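Clearing the Table After a Kids' Snack Hour
Posted by Nuala Breathnach, 9/29/21

These steps are for a small table with a cloth, paper cups and packaged cookies. Allow up to 25 minutes.

What you need
A trash bag
A kitchen sponge with a scouring side
A bowl of warm water with a little dish soap
A container with a tight lid

Step 1. Food first
Check every box and wrapper before you throw it out. Half a sleeve of cookies is easy to miss. Move open ones to the lidded container and leave sealed packets as they are.

Step 2. Cups
Empty the used cups into the sink. Clean, unused ones can be kept. Stand them upside down on the cloth while you work so crumbs stay out, then stack them. I buy printed cups in packs of 100 and one pack lasts us from July to Christmas.
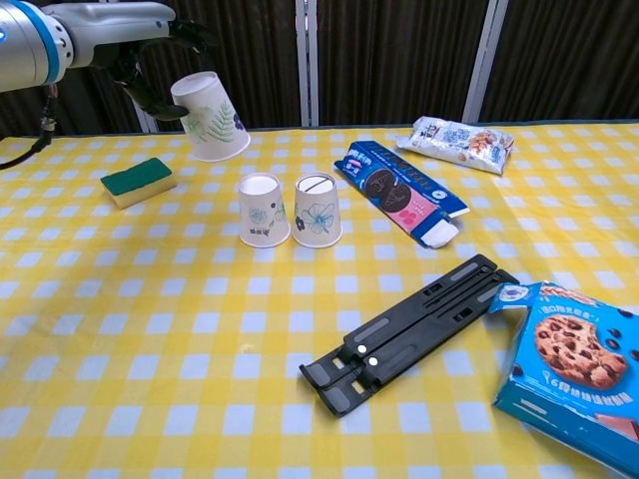 Step 3. Cloth
Shake a fabric cloth outside and wash it cold. If yours is vinyl, wipe it with the soft side of the sponge, working from the back edge toward you. Save the scouring side for dried frosting on dishes. It will scratch a printed pattern.

Step 4. Boxes
Flatten cardboard for recycling. Plastic wrappers go in the trash in Clundbridge, so check the rules where you live.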